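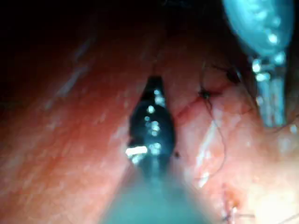

Dark instrument tip between a fold of tissue and a paler tissue surface.

Home | Posts | The House | Contact

We finally signed with a contractor for the back addition, after putting it off since spring. A few people asked how we picked, so I am writing it down while I still have the paperwork on the table.

The plan is small. We are pushing the kitchen out toward the yard and adding a mudroom with a door to the driveway. The finished area comes to 248 square feet. Anel Kruger drew the plans and got them through the permit office, which took two rounds. The second round was over the size of the footing under the new corner, and she fixed it in an afternoon.

We asked three companies to bid. The first was Drivby. They sent someone who measured for ten minutes and emailed a single number the next morning with no breakdown. I asked for one and got the same number back with the word "labor" under it. I let that one go.

The second was Clekska. I liked their estimator and the bid was clear. They could not start until after the first freeze, though, and I did not want an open wall then. If you are not in a hurry I would call them.

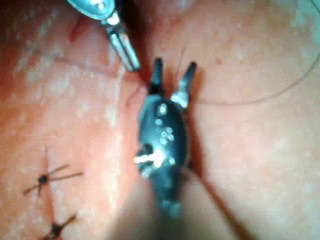

The third was Stotside, and that is who we hired. Their bid ran four pages. It listed framing, roofing, siding, electrical and finish work as separate lines, and it said which parts their own crew does and which go to a sub. The plumbing goes to a sub. I called the license board and checked the number on the contract, and I asked for the insurance certificate to come straight from their agent. It came the same day.

Our contact there is Yatziri Becerra. She walked the old kitchen with me and found two things the plans did not cover. One was a vent pipe in the wall we are taking out. Moving it adds $1,466. The other was the floor, which is lower on the yard side than on the hall side. She wants to level it before the new joists tie in, and that adds $1,757. I was not happy about either one, but I would sooner have them in the contract than hear about them in the middle of the job.

Payment is split by stage. We paid the deposit at signing. The next check is due when the foundation passes inspection, then one at rough framing, one at drywall, and the last one after the final walk-through. I had them add a line saying extra work needs a signed change order first.
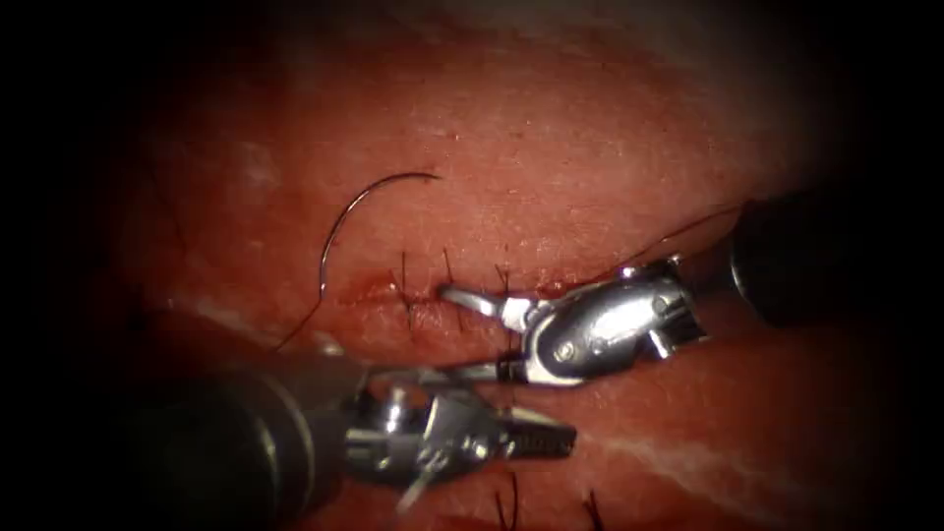 The one thing still open is the windows. Anel had a Cele unit on the plans for over the sink, and the lead time on it is now nearly 74 days. Yatziri says they can frame the opening and board it over until it comes. The other choice is a stock size from the lumber yard, four inches narrower. My wife wants the wider one and I think we will wait for it.

The crew starts in August. They want to be on site at 7 a.m., so I told the neighbors on both sides. I still have to move the grill, the hose reel and the woodpile, and find somewhere to set up the microwave and the coffee maker. Probably the dining room. The fridge will have to go in the hall.

I will post again when the foundation is poured.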